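Bedroom tidying helpers wanted, Kavdale

Kavdale is taking on helpers for its home tidying work. The job is bedrooms: picking up clothes and loose cloth, folding, making beds, and clearing the tops of drawers and tables.

Shifts are four hours, starting at 8:30 a.m. You will work in furnished rooms, in pairs.
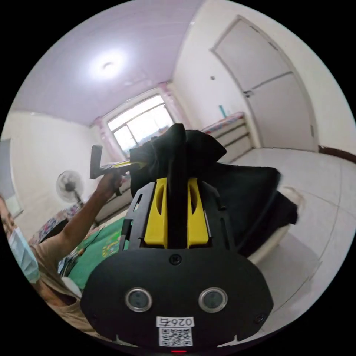
Bedroom work, with dark cloth to be dealt with at the bed.

Pay is $19 an hour. No experience is needed, but you must be able to stand and bend for a full shift. We have 28 places, and work begins in March.

To apply, send your name, phone number and the hours you can work to Izzati Halim at the Kavdale office.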